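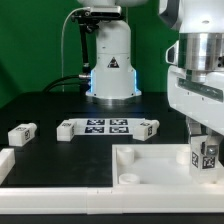 ABOUT US

December
By Eldana Bogale

Prerkitz is a small automation service shop. We set up, maintain and repair tabletop robot cells for other people: parts makers, school labs, test rooms. There are six of us. We don't build robots and we don't sell them. If you already own an arm and it has stopped doing what it used to do, or it is still in the crate and you don't want to be the one to bolt it down, you call us.

The company was started by Mebrat Tilahun and Dušan Dumitrescu, who had both worked in the service department at Velline. Mebrat handled field repairs and Dušan did calibration. Most of the calls they went out on were small jobs that a large service department is not set up for. A wrist camera had been bumped, or a gripper had been put back on after cleaning and sat slightly turned. The customer waited three weeks for a visit that took a morning. The two of them thought a shop could be run on those jobs, and it has been.

This page uses our own two-arm cell to show how we work. We call it Troltton, after the street the old shop was on. It has white arms on a black tabletop, a green backdrop behind, and a white rail along the front edge. Everything we do on a customer's cell we have done on this one first, and new technicians spend their first four weeks on it before they go out.

How we set up a cell

We start with the table. If the top is not flat and stiff, nothing after that will hold, so Tiruwork Araya goes over it with a straightedge before any arm goes on. She has sent back two tops this year. The arms are bolted down next, then torqued again the following day. Cables are dressed last, and we leave more slack than looks tidy, because a cable that pulls at full reach will work its connector loose in a few months.

Then come the cameras. A cell like Troltton needs at least one camera that looks at the whole work area and one that rides at the wrist. Each has to agree with the arm about where things are. We use printed square markers for this. A marker plate lies flat on the table, two markers by two, and the workpieces carry their own. When the plate position reported by the camera and the position the arm reaches match within our limit, we sign the sheet. When they don't, we look for the mechanical cause before we touch a number in the software. Dušan is strict on this point. A correction typed in over a loose bracket lasts until the next time the bracket moves.
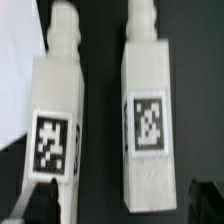
CALIBRATION AND CHECKS

The marked pegs are our standard check pieces. Each has a square body and a rounded knob at the top, with a marker on the front and another around the side. We print them ourselves, in batches of 50, and throw them out when the corners of the body wear. Two pegs with different patterns are enough for the first check at the wrist: the system has to report the right one as the right one, and it has to do so again from a second angle.

We do the wrist check at close range on purpose. Customers often send us pictures where the near view is soft and ask whether the camera is broken. Usually the lens has a fixed focus and was set for a longer distance. What matters is whether the markers are still read reliably at the distance where the gripper works. If they are, we leave it alone. If they aren't, we reset the focus, lock the ring and run the check over from the start.

Fingers are looked at in the same visit. We check that both close to the center, that the pads are seated, and that the screws have been marked with paint so that a loose one shows. Fingers wear faster than anything else on a gripper, and a worn pair can look like a camera fault for weeks.

How we look after a cell

Most of our customers are on a service plan with a visit every three months. Graciela Maldonado runs the schedule and is the person you will speak to first. A normal visit goes in this order: clean, look, listen, tighten, measure, adjust. The technician moves each joint slowly through its range with nothing in the gripper, then runs a placing task with a block and a tray.

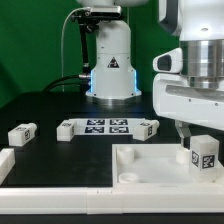 Placing check on the Troltton cell, with one tagged block upright in the tray.

The tray task is a plain one and we have kept it for that reason. There are pegs in the tray and blocks on the table. The arm picks a block, brings it over the tray and sets it down. A small error in the table, the mount, the camera or the fingers will show up in where the block ends, and after enough visits you learn which kind of error leaves which kind of miss. A turned block generally means the gripper flange. A miss that grows toward one side of the table generally means the base or the marker plate. We write all of it down, including the visits where nothing was wrong, and the customer keeps a copy in the cell's own binder.

We also ask customers to do a few things between visits. Wipe the marker plates with a dry cloth. Don't lean on the front rail. Don't lift a camera bracket to get it out of the way and then put it back by eye. If something does get bumped, write down the time and call us, and we can often talk you through the check over the phone.

Repairs

Repair work comes in two kinds. Some of it we do at the cell: fingers, pads, cables, camera brackets, fans, connectors. Anything inside a joint goes to the bench, and if the arm is still under the maker's warranty we will tell you to send it there first. We have lost some work that way and we are fine with it.

When an arm comes back from the bench it does not go straight into production. It gets the full setup routine again, the same as a new one, and then a slow run past everything fixed in its work area.
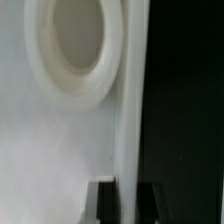
Slow runs take patience. The technician sits with one hand near the stop and watches the fingers come up to each edge, wall and rim they could touch, at a tenth of normal speed. On the last large job we did, for Saarela, that part alone took most of a Wednesday. It found a clearance that was fine on the drawing and too tight on the table, and we moved a fixture to fix it. The customer's program did not have to change.

After that we run at half speed, then at full speed, and then the customer's own operator runs it while we stand back. We don't leave until the operator has stopped and restarted the cell without help.

Who we are

Mebrat Tilahun, repairs and bench work
Dušan Dumitrescu, calibration
Tiruwork Araya, setup and mechanical
Graciela Maldonado, scheduling and customer service
Eldana Bogale, documentation and training

Our sixth position is a trainee technician, and it changes each year. Two former trainees now run cells for customers of ours.

Visiting

You are welcome to come by and see the cell run. Please call ahead. Mornings are better, as afternoons are when most of us are out on visits. If you have a part or a gripper that is giving you trouble, bring it along, and bring the old fingers too if you still have them.

Related
What to write down before you call for service
Changing gripper fingers and pads
How to clean a marker plate
Trainee technician position: how to apply
Saarela: notes from a two-arm setup

Last updated: December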